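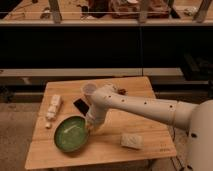
¿A qué hora empieza la demostración de Clulo en la jornada de puertas abiertas? A las 10:30, en la nave de Inamcombe; conviene llegar antes para registrarse.

Tiempo de lectura: 1 min
Buscar en el foro

gkashindye
Aforo: 38 por turno. Preguntad por el tiempo de ciclo; en marzo dieron 46 s por objeto.

felholm_sur
Ese dato no sirve sin tasa de fallos. ¿Cuántos agarres?

gkashindye
1.668, según Sharon Shirima.

mtz_cnc
Discrepo con felholm_sur: para una visita basta. Yo miraría la repetibilidad con vasos y cuencos.

felholm_sur
Con menos de 3.000 no firmo nada. Voy al segundo turno.

5 comentarios · 2 compartidos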